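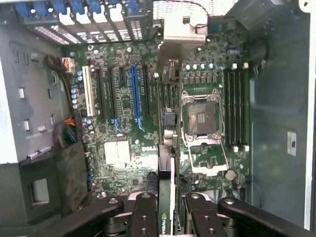 A gripper holding an NVIDIA graphics card over an open desktop computer, with the processor socket empty.

Repair benches get a rulebook for robot arms

April 16, 2024

Anyone who has ever fitted a graphics card by hand will know that little moment of worry just before it clicks home, and it is a worry the people at Lisstead have been thinking about for a good long while. The refurbishing workshop, which has its benches out at Clillgate, has now published a guide to good practice for robot arms working inside desktop computers, and very readable it is too.

The guide was drawn up with the toolmaker Intarasuk and runs to six short chapters. It asks that the mains lead be out before an arm goes anywhere near the case, that cards be gripped by their edges, and that an open processor socket be covered whenever the job in hand is somewhere else on the board (the contacts are terribly easy to spoil). A person must be within reach of the stop button throughout, tea breaks included.

Lisstead says the wording was tried out on 529 machines between January and the start of this month, with staff scribbling their grumbles in the margins as they went. Quite a few of those grumbles made it into the final text, among them a plea for slot latches to be checked by eye before any card is lifted.

Fumora, which takes in roughly 3,000 old office computers a year, has said it will follow the guide from the summer. Copies are free from the Clillgate front desk, and comments are welcome until the end of next month.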